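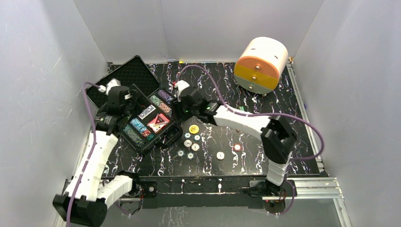

Two arms at work over a case of poker chips on the Duvent bench kit.

24 shares | 5 comments

Moataz Naciri has had the Duvent kit since June and is in no hurry to praise it. "The arms are fine," he says. "The manual is terrible."

He paid 3977 for the pair, table included, after a quote from Okby came in higher. Chips are his usual test. "They're thin and they sit tight together. A cheap gripper will struggle."

Setting up took him two evenings, mostly on cables. Support answered by email, once at 18:35. He would like longer leads and a spare set of fingertips in the box.

Would he buy it again? "Yes, at that price. I wouldn't pay more."

Last updated: June

Related
Panasiuk grippers: long-term review
Eltico starter arm, first look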